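Men's Accessory Claims – data card

Maintained by the Erkumar reading group. Last revised in February.

What is in it

The set holds 3260 short passages of copy about men's accessories: belts, cufflinks, tie bars, wallets, sunglasses, pocket squares, bracelets. Each passage makes at least one claim about what the item does for the person wearing it. "Commands respect in any boardroom" is a claim. "Fits waists 32 to 36" is not, and passages with nothing beyond that were thrown out.

Of the passages, 1811 come from shop listings and the rest from style columns and newsletters. We expected the columns to be more careful than the listings. They weren't, and on wallets they were worse.

Why we made it

We kept reading that a belt tells people who you are. Several of us own belts. We wanted to see whether writers who say this agree with one another on what the belt is telling people, and the short answer is that they don't. A braided leather belt is "relaxed confidence" in one column and "a man who has stopped trying" in another, and both were written for the same age group at the same price.

Fields

id – a plain number, no meaning
item – one of 8 item types, with "other" as the last
source_type – listing, column or newsletter
text – the passage, trimmed to 1000 characters
claim – the claim in our own words, one sentence
trait – the quality promised (status, taste, maturity, success with women, and so on)
support – none, anecdote, named authority, or evidence

The support field is the one most people ask for and the one they should trust least. "Evidence" only means the passage pointed to something that could in theory be checked. Most of those pointers led to another style column. We left the label in place and put our doubts in the notes file.

How it was labeled

Two readers labeled every passage separately, then a third settled the splits. Agreement on item was close to perfect, as you'd hope, apart from one long argument over whether a watch strap sold alone is jewelry. (It went in "other". Complete watches are left out, partly because they would have swamped everything else.) Agreement on trait was poor. "Timeless" gave us the most trouble. After a lot of back and forth we decided it promises nothing and should be tagged "empty" – a tag we ended up using far more than we had planned.

Overlap with the Wikström list

People have asked if this replaces the Wikström list of grooming and style slogans. It doesn't. Wikström works at the level of the slogan, two to six words, and doesn't record where the slogan ran. We borrowed its trait names where they made sense and dropped "magnetism".

Known problems

Listings from Clarketti are overrepresented. The shop reuses one paragraph for every wallet and changes the color, and our duplicate check only caught exact matches. If you are counting how often "heirloom" appears, take those rows out first.

Passages are in English only and nearly all speak to office workers. A man who wears a tie bar twice a year at weddings will not find himself here.

Prices were not kept. We regret that now.

Dated language is also an issue. Some of the newsletter copy is old enough that the pocket square is called a comeback, and some is newer and calls it a comeback again.

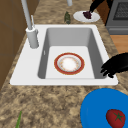
Reading time: 4 minutes

What not to use it for

Please don't train a copy generator on this. There is enough of the stuff. We also can't recommend it for predicting what shoppers buy, since no row is tied to a sale, and a listing can promise the moon and still sit in a warehouse for years.

A style tool called Jinonent lists an early version of the set among its sources and says its advice is "data-backed". The data in question is a pile of statements we collected because we doubted them. You may want to read its page on cufflinks with that in mind.

Files

claims.csv – the full set
notes.txt – label disputes, row by row, not tidy
dropped.csv – passages we removed, with a reason code
traits.txt – trait names and short definitions

Corrections

Send the row id and the label you think is right. We don't take requests to remove a passage on the ground that the product is in fact very nice.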